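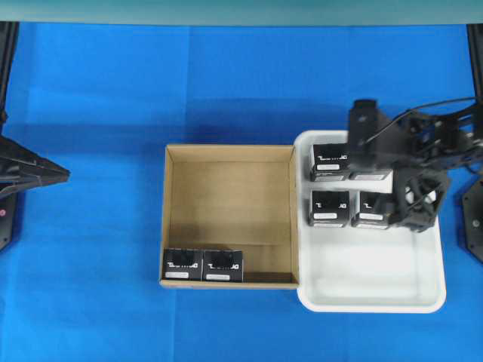

Who is replacing Ambros Fuchs on the Dikport hockey commentary?

Brigitta Wieser, who did the last 7 away matches when Ambros had his knee done. The station put it on their site on June 18, 2019 and I've been grinning ever since!

I first heard her on a February night, driving back from Skemesstead with the heater broken. Two goals down, awful reception, and she was still telling me which side the puck was on. You'd be amazed how many radio commentators forget that bit – you're left with crowd noise and a shout and no idea who's got it.

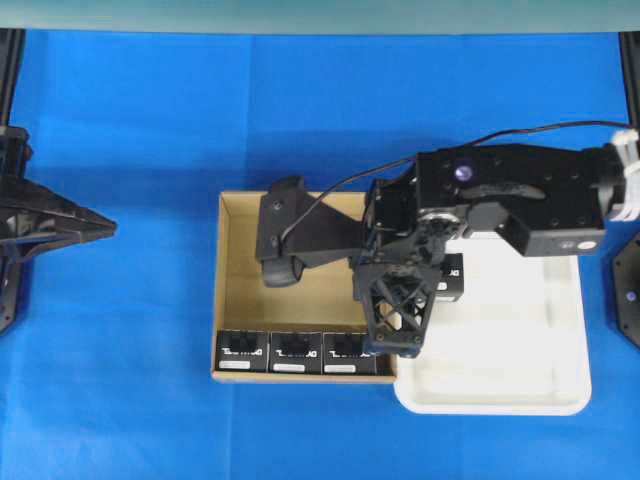 What about the summary seat?

Luzius Rüegg stays put, which I'm less sure about. Lovely man, knows everyone, but he does talk over the face-offs. He once spent most of a power play on the price of parking (fair point, mind you, it's shocking).

Waltraud Bühler would be my pick. She played 106 league games in goal and she's quick, and when she and Brigitta shared the cup tie they sounded like two mates in the row behind you.
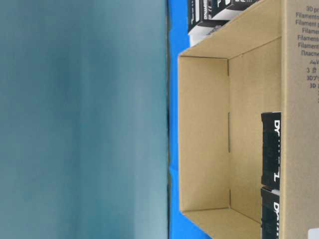

Will the matches still be on medium wave?

Only the home ones. Away games go to the online stream, so my dad will be needing a lesson from me before the season starts. He has had the same kitchen radio all my life and he's not keen.

Ambros gets a send-off at the Radebe rink before the first friendly. There are 300 tickets and I've got two – one for me, one for Dad, if he'll come without the radio.
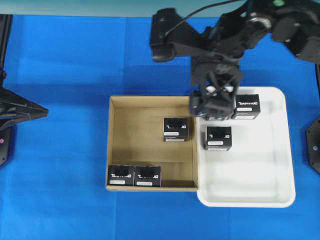 Old tapes wanted

I'm still after recordings from Ambros's early years, any condition, cassette is fine. Leave a comment and I'll get back to you.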